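Politics and the Press, handout for session four: reading a denial

Right, last time we ended on official statements and I promised we'd slow down and read one properly. Please have the Flokthorpe packet in front of you, the stapled one, and a pencil. I'm going to be fussy about verbs today.

Quick recap for anyone who missed it. In October the interior ministry in our Flokthorpe case said that student groups were passing money to a banned movement. Two colleges, Vedwood and Kuo, put out statements the same evening. Most papers ran the headline "Colleges deny funding claim". Only one of the two did that.

Look at Vedwood's first. It says the college "has no knowledge of any such payments". That's a statement about what the college knows, and it leaves open whether payments were made. Kuo's says "no such payments were made by any registered society". Much stronger! But look at the word registered – it's doing a lot of work, and I'd want to know how many societies at Kuo aren't on the register.

So when you read a denial, underline the verb, then circle whatever comes straight after it. Who is denying, and what exactly? I still do this in pencil on the bus (I get looks).

Now the numbers. The ministry spoke of 49 groups, and by the next morning the Drolteck Courier had turned this into "49 campuses". Nothing in the original supports that, as several groups could sit on one campus. The same article gives 2,082 students as "involved", a figure which the ministry's annex uses for total membership. Being a member of a walking club whose secretary is under suspicion is a long way from being involved in anything, and I say that as a keen member of a walking club.

A word on attribution too. "Officials said" appears 12 times in the Courier piece and I can find one official. Mark each one up and see whether you get the same.

For next time, pick any denial by a public body and write 200 words on what it leaves open. Don't tell me whether you believe it – that's a different essay, and you'll get your chance in the spring. Bring a copy of the original statement, please, as I can't mark your reading of something I haven't read. 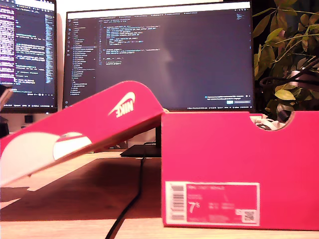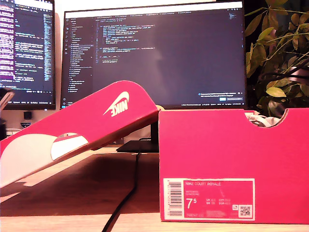 Can I use a statement that was later withdrawn?

Yours can be a withdrawn one, as long as you can find the full original wording. Put the withdrawal in a footnote and keep it out of the word count.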